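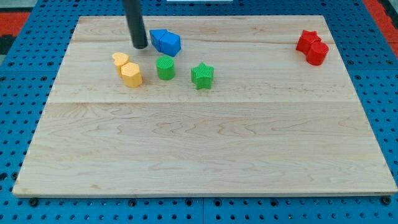 tatiana_s
Štěpánek here. I'd drop the rod and put the two-finger gripper back on before you spend another week on it. Pushing is fine for open board, but you'll never get a clean split once two blocks are touching.

jvondracek
I don't agree. Sorting by color is a pushing job. The rod has no fingers to jam, no cable to the tip, and the only thing I have to calibrate is the height. I ran 157 pushes with it on the Plesow arm and stopped twice, both times for the controller.

tatiana_s
How many of those were the star blocks?

jvondracek
Didn't split them out. Stars and cylinders were both in there. The cylinders are worse if you ask me, they roll around the tip when you're off center and end up heading somewhere else.

Lubica B
Same with ours. A round tip on a round block is one contact point, so any error in the heading grows the longer you push. We went to short strokes with a new camera check after each one. Slower, but it got rid of most of the strays.

The ribbed star was easier than I expected. The tip settles between two points and stays there.

mondrejka
What speed are you all running? We have the Skandent controller and anything above 5 on the speed setting makes the rod overshoot at the end of the stroke. I have it at 3 now and it's dull to watch.

jvondracek
4 on the approach, 2 in contact. Check your payload entry too. If it still has the gripper weight in it the arm will feel wrong the whole time.

mondrejka
It did have the gripper weight in it. 900 grams, left over from before. Will rerun Wednesday.

tatiana_s
OK but back to touching blocks. Blue pair side by side, you want one of them moved and the other left alone. With fingers I come down over the top and lift. With a rod you do what?

Lubica B
Come in from the side at the seam and push along it, not into it. The second block turns a little – I won't pretend it stays put. For our task that's allowed.

tatiana_s
For ours it isn't, so we'll stay with the Ďurica fingers. I'll give you the far corner, though. Reaching a block near the edge of the board is easier with a thin rod than with a wide gripper body that hides everything from the overhead camera.

skopecky
The camera was what decided it for us. With the gripper on, the Ikisis tracker lost a block in 213 frames of one run. I haven't done the same run with the rod yet. If somebody has a matched set, please post it, same layout and same lighting.

jvondracek
I can do the rod half. Send me your start layout.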